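Notes on keeping family papers at home. Started as an email to my cousins, got long. Updated October, the bit on tape is new.

## Before you touch anything

Wash hands, dry them properly. No lotion. Cotton gloves are fine for photos, clumsy for paper – I tear more with gloves on than off.

Clear the kitchen table. Wipe it, let it dry, old clean sheet over the top. Drinks go on the counter on the other side of the room. Pencils only. If there's a pen within reach somebody will pick it up.

Take a phone picture of the box as it came, lid off, before you move a thing. Then each bundle as it comes out. My grandmother tied hers by branch and I had the ribbons off the first lot before I noticed. Took most of a winter to work out which Alaoui letters went with which household.

## Musty boxes

- Outside first, dry day, shade. An hour is plenty.
- Baking soda in an open dish, inside a bigger lidded tub with the papers. Dish must not touch the papers. Leave it 72 hours, sniff, repeat.
- Soft brush for surface dirt. A wide makeup brush, new, is good. Always brush away from you.
- Fuzzy spots, green or black: bag it, seal it, keep it away from everything else and call a conservator. Don't brush that indoors.
- No perfume, no dryer sheets, no cedar blocks in with paper.

## Things to take off

Rubber bands. They go hard and stick, so lift off what comes away and leave the crust for later (a thin plastic card gets under it, slowly).

Paper clips: hold the paper flat with one hand, slide a bit of thin plastic under the clip on both sides, then ease it off. Don't pull it straight.

Staples – lift the legs from the back with a blunt butter knife. Those claw removers chew up old paper.

Tape. Leave it. I used to say warm it with a hair dryer and peel, and I was wrong, it took the ink off a marriage contract. If the tape has already dropped off by itself and left a brown stain, leave the stain too.

## Folded and rolled stuff

Don't force a fold that has been shut for sixty years. Big plastic tub, an inch of water in the bottom, a rack standing well clear of the water, papers on the rack, lid on. Check every couple hours. When it relaxes, open it out gently between white blotting paper and put a few heavy books on top overnight.

Not for photos. Not for anything with ink that might run. Test one corner with a barely damp cotton swab first and if any color comes off, stop.

## Storing

Acid-free folders, acid-free box, inside closet. Not the attic or the basement, not the cabinet over the stove. Under a bed is ok if it's not on an outside wall.

Fill the box enough that folders stand up without slumping. If it's half empty, crumple some acid-free tissue in the gap.

Newspaper clippings get their own folder. They turn everything next to them brown. Photocopy the clipping onto decent paper and keep the copy with the family file.

Photos: paper envelopes or polyester sleeves. Those old magnetic albums with the sticky lines, get the pictures out if they come easy. Dental floss behind the print, gentle sawing. If they don't come easy, photograph the whole page and leave it be.

## Labels

Soft pencil, on the folder, not on the letter. For photos write on the back near the edge, very light, face down on something hard so it doesn't emboss through.

Put the full name as it's written in that document. Don't tidy it! We've got El Fassi, Elfassi, Fassi and one clerk's Fasi, and for years I "corrected" all of them to the first one. Then Hanane El Sherbiny asked me which spelling was on the ship's list and I couldn't tell her without pulling the whole box again. Now it goes:

1. Name exactly as spelled on the page
2. Spelling we use, in square brackets
3. Date on the page, or "no date"
4. Who had it before me

Same goes for where a surname comes from. If your uncle says it means blacksmith, write down "uncle says blacksmith" and the year he said it. Keep it in a seperate folder from things you've got a record for. Our own name has three stories attached and I keep all three, none of them proven.

## Scanning without losing a month of your life

Do it in batches, one folder per sitting. I'm at 2,007 scans and the only ones I can't find are from the weekend I tried to do "everything".

- Clean the glass before each folder. Microfiber, dry.
- Black paper behind thin letters, stops the other side showing through.
- 300 dpi for letters, 600 for photos.
- Scan the back, even if it's blank. Also the envelope, both sides.
- File name: surname, year, folder number, page. Pick an order and stick to it.
- 2 copies minimum, in different houses. One of mine lives with Wael Farouk, who gets a fresh drive every October and sends me back the old one.

Phone is fine if you've no scanner. Daylight near a window, no flash, phone flat above the page. Rest it on a stack of books with the lens hanging over if your hands shake.

## Reading bad handwriting

Make an alphabet sheet. Find words you're sure of (months, place names, the family name), copy each letter shape out of them, tape that up by the screen. Then go back to the bad line. Read it out loud as well – a lot of old spelling only makes sense by ear, specially where the clerk didn't speak the language.

Stuck for more than ten minutes, leave a gap with a question mark and move on. Come back another day. I had 447 gaps in the first pass of the letters and over half filled in on the second read with no help at all.

## Lending things out

Don't. Send scans. If you really must lend, write down who, what and when, and keep the list taped inside teh box lid. There's a christening photo I last saw leaving my hallway in a grocery bag.

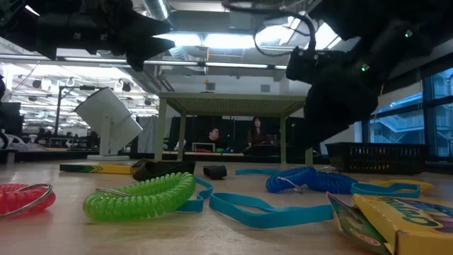 **Ghizlane Alaoui**
*Family papers and household pages*

I keep the boxes for our side and answer questions about them in the evenings, slowly. Shaimaa Abdelaziz checked the section on folds and made me add the swab test. Corrections welcome, and if you have any Alaoui letters with the envelopes still on, please don't steam the stamps off before you write to me. Next page will be on textiles and baby clothes, when I get to it.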